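Peat-free, again

5th April

Ratden have changed their peat-free compost for the third time, and the bag now promises "up to 71% more growth". More than what, it doesn't say. I wrote to ask in October and got a leaflet about bees.

I sowed 17 pots of tomatoes in it anyway, next to two trays in the old Osinberg mix. So far the Osinberg ones look better. Henok Degefa tells me I'm overwatering – he may be right, but I water them all from the same can.

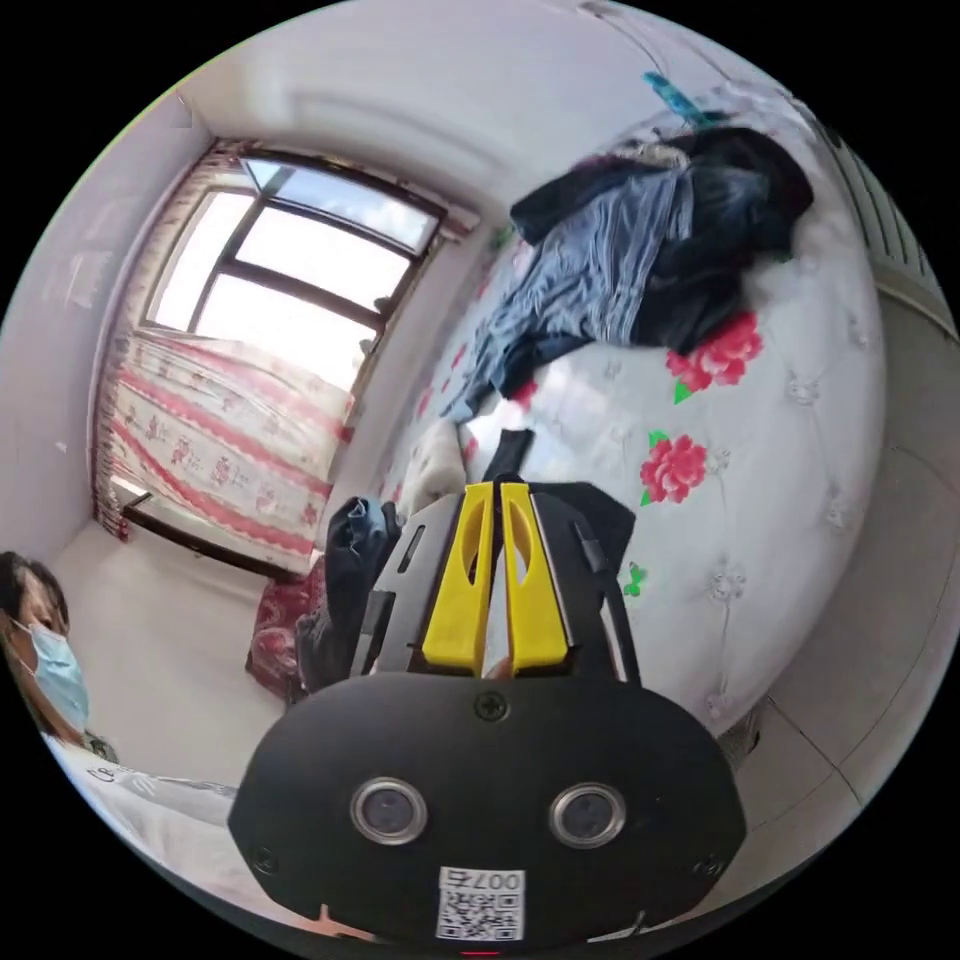 Black and grey, with two yellow fingers.

Then there's the feed. Cornel Hodoroagă swears by the seaweed stuff and pours it on everything down to the grass. His beans are good. His beans were good before the seaweed as well, and he has the sunny side of the hill.

I'll pot on at the end of the month and see. If the Ratden lot are still yellow by then I'm going back to leaf mould, and they can keep their leaflet.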